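Demonstration gathering (robot learning)

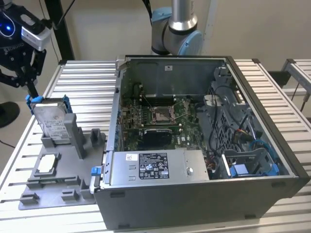 Demonstration gathering is the part of robot learning in which people produce the examples a system will later be trained on. A person guides an arm through a job, the arm's joint positions and camera views are saved together, and the saved run becomes one example, usually called an episode. The learning system studies many episodes and tries to work out which motion fits which view. It is slow, hands-on work, and also one of the liveliest corners of the field, full of small discoveries about how people really handle things!

Choice of task

Early collections leaned on blocks and cups. Computer service work has become a favorite since then, and it's easy to see the appeal. A desktop tower packs sockets, latches, brackets and soft cables into one box, and each asks for a different kind of touch. Seating a processor calls for close alignment and almost no force, while a drive has to be pushed home firmly. Cables are the hardest of all, as they rarely lie the same way twice.

The Wulthorpe collection is a well-liked example of the type. It holds 626 episodes covering 17 service steps, from lowering a processor into its socket to sliding a drive into its cage. Each step was recorded by at least 3 operators, so the system would see more than one person's habits.

Fixtures

Loose parts are commonly held in a fixture, a plate with pockets and pegs that gives every part a known starting place. Printed fixtures are popular for being quick to change. The Prisik layout keeps tall parts at the back, leaving the gripper a clear path to the small ones in front. Some groups shift the plate slightly between episodes to keep the system from simply memorizing one spot.

Length and pace

A session of around 50 episodes is a common day's goal for a single step. Operators at Assunção found that their smoothest runs came before noon, and moved cable work to the morning.

Failed runs

Practice differs on what to do with mistakes. Telness keeps them, marked by the moment the trouble began, and has made a strong case for recoveries: a dropped part picked up again shows the system something a perfect run never can. Other groups store failures separately and use them only for testing.

See also: teleoperation; imitation learning; parts fixture; wrist camera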